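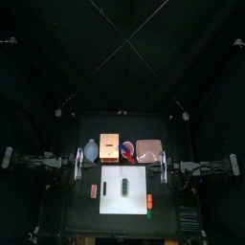 Black fabric walls, black tabletop, light blue bottle.

Black backdrop fabric for small product shots — what are you all using?

tabletop_tess
Posted 9th June

Hi all! I've been having so much fun with tabletop shooting since I picked up my 60mm macro, and I'm finally ready to build a proper dark setup in the spare room instead of hanging a bedsheet off the bookcase. I want black on all sides plus the top, with a black surface to put things on. Mostly glass bottles and small ceramics for my shop.

I've got it down to the Stullow velvet (sold by the yard) or the Coppens matte cloth, which comes as a kit with clips. The Stullow looks gorgeous in the sample swatch but it sheds like a cat. Has anybody used either one for more than a few weeks?

grainandgravel
Stullow, no contest! I've had mine up since December and I still get a little thrill when I open a file and the background is just gone. Zero on the histogram without touching a slider. Run a lint roller over it before every session and wash your hands after. I've done over 2,000 shots in front of mine and I'd buy it again tomorrow.

One tip, buy more than you think you need. I got 5 yards and ended up piecing the ceiling together from scraps.

f8_and_bethere
Going to disagree with the above (in a friendly way). Velvet is great behind the subject and a pain everywhere else. The minute you set a glass bottle down on it you've got fuzz on the base, and it shows up at f/11 like a little fur coat. For the surface I'd go with something hard, black acrylic if you want a reflection or painted board if you don't. Then velvet for the back and sides only.

The Coppens cloth is fine. It reads dark gray unless you keep your lights well off it, but it hangs flat straight out of the bag and it doesn't shed at all.

grainandgravel
Fair point on the surface, I should have said I use a painted board too. But dark gray is dark gray! If she's pulling levels on every frame she'll get tired of it fast.

tabletop_tess
Oh this is so helpful, thank you both. How far off are we talking with the lights? The room is tiny. I have two Iltesier strip boxes and that's it, and I was planning on one each side, right up close to the bottles.

f8_and_bethere
With strips you're in good shape. Put the grids on and turn them so the edge of the light just skims the bottle, and hardly any of it reaches the back. I keep 21 inches between the bottle and the cloth and it goes properly dark. If you can get more, take it.

mossy_tripod
Jumping in for the budget crowd — I've used black felt from the craft store for years and love it. It costs next to nothing, you can staple it to anything, and when it gets dusty you throw it out and put up a new piece. It does go a bit brown under warm bulbs, so set your white balance and check it.

lenscap_larder
Felt is awful, sorry mossy! It pills, it sags, and the brown is a lot more than a bit. I switched to the Coppens kit and the clips alone are worth it. I've moved house with it and it still hangs straight.

mossy_tripod
Ha, we'll have to differ. My felt gets stretched over a frame so it never had the chance to sag. Happy to post some crops if anyone wants to compare.

lenscap_larder
Please do, I'd love to be proved wrong on this one.

nightbus7
Does anyone else shoot tethered in a dark box? I run Irar on the laptop and the live view is so noisy with the modeling lights down that I can't tell if I've got focus. I end up bringing a flashlight in, focusing, then switching to manual and praying.

grainandgravel
The flashlight method is what I do, and it works great! Just tape the focus ring once you've got it.

f8_and_bethere
Irar has an exposure preview toggle under the view menu. Turn it off and the live view brightens up on its own. Took me 7 months to find it.

nightbus7
Found it! That is so much better, thank you!!

tabletop_tess
OK, decision made. Stullow for the back, sides and top, painted board for the surface, grids on the strips. I'm ordering the fabric tonight and I'll put up some test shots of the green bottles when it gets here. Does the board need a matte sealer on it, or do you leave the paint bare?

f8_and_bethere
Bare. Two coats of flat black and a light sand in between.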